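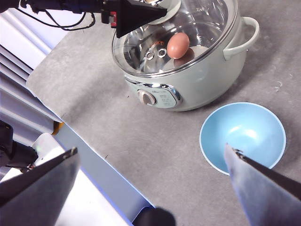
전기냄비 안의 달걀 하나, 오른쪽 아래에는 빈 하늘색 그릇

로봇팔한테 달걀 삶는 걸 시킨 지 석 달쯤 됐는데, 지난 2월에 드디어 사고를 쳤어요. 다친 사람은 없고 달걀 두 알이 깨지고 뚜껑 하나를 버렸습니다. 댓글로 어떻게 된 거냐고 물어보신 분들이 계셔서, 그 뒤로 제가 바꾼 것들을 한번에 적어 둘게요. 주방에 팔 한 대라도 놓고 쓰시는 분들은 이 얘기 남 일 같지 않으실걸요!

일단 뭐가 잘못됐냐면요. 뚜껑을 여는 동작에서 집게가 손잡이를 제대로 못 물었어요. 손잡이가 둥글고 매끈한 데다 김이 서려서 미끄러졌거든요. 그런데 제어 프로그램(저는 Surkent를 씁니다)은 집게가 닫혔으니까 잡았다고 치고 다음 동작으로 넘어가 버렸어요. 뚜껑은 냄비에 그대로 얹혀 있는데 팔은 열린 줄 알고 달걀을 꺼내러 내려간 거죠. 집게 끝이 유리를 콱 누르는 소리... 아직도 생각나요. 비상정지를 누르기는 눌렀는데 이미 뚜껑 가장자리에 금이 간 뒤였어요.

그래서 첫 번째로 바꾼 게 확인 단계예요. 뚜껑을 잡고 나면 바로 옮기지 말고 12밀리만 들어 올린 다음 거기서 멈추게 하세요. 그 상태에서 집게 벌어진 폭을 다시 읽습니다. 손잡이를 물고 있으면 폭이 남아 있고, 놓쳤으면 집게가 끝까지 닫혀 있어요. 끝까지 닫혔으면 무조건 정지. 다시 시도하게 만들지 마세요. 저도 처음엔 욕심이 나서 재시도를 2번까지 넣어 봤는데, 두 번째 시도에서 뚜껑이 옆으로 밀려 반쯤 걸쳐지는 바람에 일이 더 커졌어요. 멈추고 사람을 부르는 게 제일 속 편합니다.

두 번째는 누르는 힘이에요. 내려가는 동작에는 힘 제한을 꼭 따로 거세요. 저는 전체 설정 하나로 퉁치고 있었는데, 그 값이 빈 그릇 옮길 때 쓰던 값이라 유리 위에서는 너무 셌어요. Hnat Mykhailiuk 님이 댓글로 냄비 근처에서는 제한을 35퍼센트로 낮춰 보라고 하셔서 그대로 했더니, 일부러 뚜껑을 덮어 놓고 내려보내도 살짝 닿고 멈추더라고요. 속도도 같이 줄이세요. 달걀 한 알 꺼내는 데 시간이 좀 더 걸리지만 어차피 그동안 저는 커피 마셔요.

세 번째, 손잡이 닦기. 진짜 별거 아닌데 이게 제일 효과가 컸어요. 마른행주로 손잡이 옆면을 한 바퀴 닦고, 집게 끝도 같이 닦습니다. 집게 끝에 묻은 물때나 기름은 눈에 잘 안 띄어요. 끝이 닳아서 반질반질해졌으면 닦아 봐야 소용없고 갈아 줘야 합니다. 실리콘 골무를 씌우는 분들도 있던데 저는 Drullar 거 한 번 써 보고 포기했어요. 뜨거운 김을 쐬고 나니 헐렁해져서 오히려 골무만 남기고 집게가 빠져나오더라고요 (골무가 냄비 안에 들어간 걸 숟가락으로 건졌습니다).

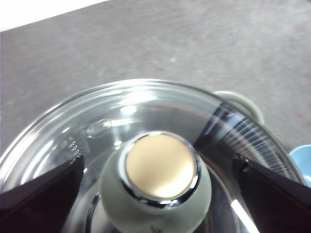

유리 뚜껑에 금이 살짝 갔는데 조심해서 계속 써도 될까요?
바로 버리고 같은 규격의 새 뚜껑으로 바꾸세요. 금 간 유리는 열을 받거나 살짝 부딪히기만 해도 갑자기 깨질 수 있고, 냄비 속에 파편이 들어가면 그 안의 음식도 전부 버려야 합니다.

네 번째는 전원 얘기예요. 사고 났을 때 제가 제일 당황한 게 이거였어요. 팔은 멈췄는데 냄비는 계속 끓고 있더라고요! 비상정지 버튼이 팔만 끊고 냄비는 안 끊는다는 걸 머리로는 알면서도 막상 닥치니까 손이 안 가요. 멈춘 팔이 냄비 위에 걸쳐 있으니 다이얼까지 손을 뻗기도 겁나고요. 그 뒤로는 냄비 플러그를 팔의 동작 범위 밖에서 뽑을 수 있게 해 놨습니다. 멀티탭을 쓰실 거면 냄비 소비전력을 감당하는 건지 먼저 보시고, 선이 팔 밑으로 지나가지 않게 하세요. 로봇팔 케이블이랑 냄비 전원선도 한데 묶지 마시고요. 팔이 움직이면서 전원선까지 끌고 가면 끓는 냄비가 통째로 딸려 와요.

다섯 번째는 물기. 뚜껑을 열면 안쪽에 맺힌 물이 꼭 상판에 떨어지잖아요. 한두 방울이야 괜찮은데 그릇 바닥에 스며들면 그릇이 쓱 밀려서 자리가 틀어져요. 자리가 틀어지면 팔은 엉뚱한 데다 달걀을 내려놓고요. 저는 한 판 끝날 때마다 상판을 닦고 그릇을 표시해 둔 자리에 다시 놓습니다. 단, 닦는 건 팔 전원을 내린 다음에요. 대기 중이라고 손 넣지 마세요. Flynn Tawhiri 님은 대기 상태인 줄 알고 행주를 들이밀었다가 손목을 맞고 멍이 들었대요.

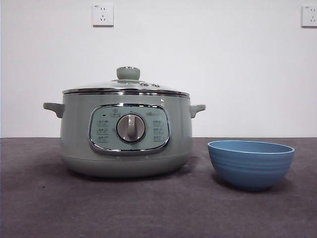
뚜껑을 덮은 냄비와 파란 그릇, 둘 사이는 띄워 두기

냄비하고 그릇 간격도 짚고 갈게요. 너무 붙여 놓으면 집게가 냄비 옆 손잡이에 걸려요. 제 경우엔 옆 손잡이 끝에서 그릇 테두리까지 집게 하나가 벌린 채로 지나갈 만큼은 비워 두는 게 맞았어요. 이건 집게 크기마다 다르니까 찬 냄비로, 물 없이, 전원 뽑고 한번 돌려 보세요. 달걀 대신 탁구공을 넣으면 좋습니다. 깨질 걱정이 없으니 마음껏 실패해도 되고요.

새 설정으로는 지금까지 66번 돌렸고 멈춤이 걸린 건 몇 번 있었어요. 기록을 보니까 죄다 손잡이를 안 닦은 날이네요, 하하. 뚜껑은 아직 멀쩡해요.

아, 그리고 껍질 잘 까지게 하는 법은 지난 글에 있어요. 찬물에 바로 담그는 거요. 찬물 그릇까지 팔한테 시키는 건 아직 연습 중이라 물을 좀 많이 튀기는데, 되면 따로 올릴게요.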